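Ticket 691: spare fingertip pads, budget for March
Opened by Aldo Ruggiero

Hi all, me again about the pads! Clundano wants $374 a set and I'd love to get eight sets into the March order before Plillura closes the books.

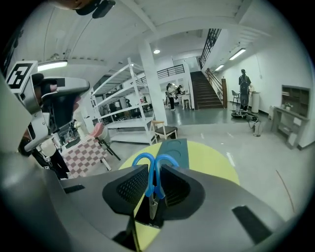
My worry is buying the wrong surface. Sobczak sells a smooth pad that's cheaper, but we pick up a lot of hard plastic, like the blue scissor handles, and I'd hate to lose the mesh texture on the ones we have now. Can anybody check whether Ramov stocks a mesh one?

Reply from Thắng Mai, 4:10 pm
Ramov does, but it's a 27-day wait. I'd order two sets now and the rest later. Also, please add the ribbed insert to the quote (part number to follow).

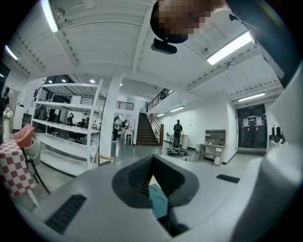

V-shaped recess with the ribbed inner walls, gripper body

Status: waiting on quote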